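Mar 19, 2026

# Wer faltet, wenn der Greifer faltet

Ich arbeite seit 7 Jahren im Haushaltsdienst von Prindness in Jerncombe. Wir machen Betten, legen Wäsche zusammen und räumen auf, bei Leuten, die das nicht mehr selbst schaffen oder keine Zeit dafür haben. Seit Dezember läuft bei uns das Projekt Isah. Ein Teil der Arbeit wird seitdem mit dem Handgreifer gemacht, damit eine Maschine später dieselben Griffe lernen kann. Ich bin nicht gegen die Maschine. Mich stört, wie bei uns über sie gesprochen wird.

In der Einführung hieß es, der Roboter nehme uns die einfachen Handgriffe ab. Wäschefalten galt als einfacher Handgriff. Wer das sagt, hat lange kein Fleece mehr auf einer weichen Decke gefaltet. Der Stoff gibt nach, die Decke darunter auch, und mit zwei Fingern statt zehn muss man sich jede Bewegung neu überlegen. Wo fasse ich an, wie fest, was rutscht mit? Mit der Hand habe ich darüber nie nachgedacht.

Ein dunkelrotes Stück Fleece auf einer rosa Decke mit Pinguinen, dazu ein Greifer mit zwei Fingern:
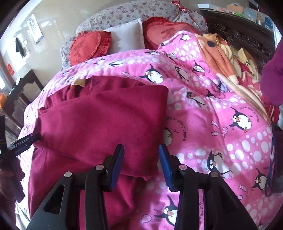
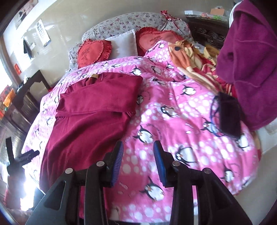
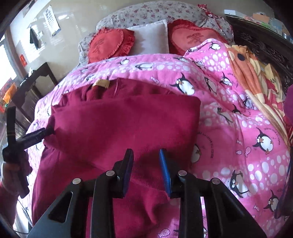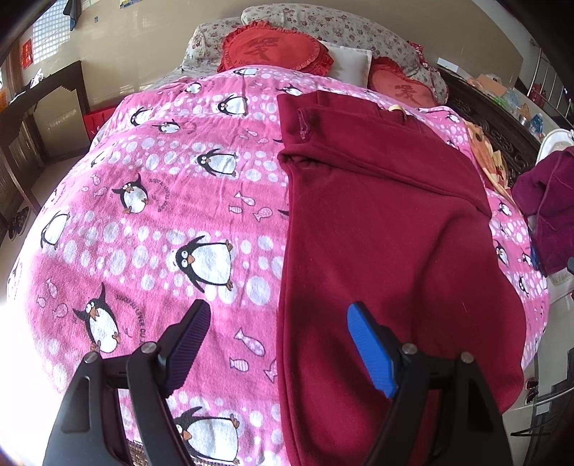
## Was sich für uns ändert

Zuerst das Tempo. Mit dem Greifer brauche ich für ein Teil viel länger als ohne. Im Einsatzplan stand das anfangs nicht, dort galten die alten Zeiten weiter. Erst nach 3 Beschwerden wurde der Plan angepasst. Das war eine Kleinigkeit, aber sie zeigt, wie gerechnet wird: Die Stunden der Entwickler sind im Projekt vorgesehen, unsere laufen nebenher.

Dann der Körper. Den Greifer hält man den ganzen Einsatz über vor sich, über ein Bett gebeugt. Ich merke es im Handgelenk und abends in der Schulter. Eine Regelung für Pausen gibt es inzwischen, nur steht sie in einem Anhang, den die meisten Kolleginnen nicht gelesen haben.

Und schließlich das Wissen. Unser Team hat 1488 Durchgänge abgeliefert. In jedem steckt, was jemand in Jahren gelernt hat, zum Beispiel dass man weichen Stoff erst flach legt und dann umschlägt. Die Firma Drulo, die das Gerät baut, bekommt dieses Wissen. Wir bekommen den normalen Stundenlohn. Rechtlich wird das in Ordnung sein. Gerecht finde ich es nicht.

## Was ich erwarte

Ich verlange keinen Stopp. Viele von uns würden das Bettenmachen gern abgeben, ich auch. Aber wer die Maschine anlernt, soll dafür einen Zuschlag bekommen und schriftlich haben, was mit der eigenen Stelle passiert, wenn sie einmal läuft. Bisher gibt es dazu nur mündliche Auskünfte, und die klingen jedes Mal etwas anders.

Außerdem sollten die Kunden gefragt werden - mit einem Gespräch am Küchentisch und nicht nur mit einem Formular. Ein Schlafzimmer ist keine Werkhalle. Meine älteste Kundin ist 92 und hat mich gefragt, ob ich dann noch komme. Ich konnte es ihr nicht sagen.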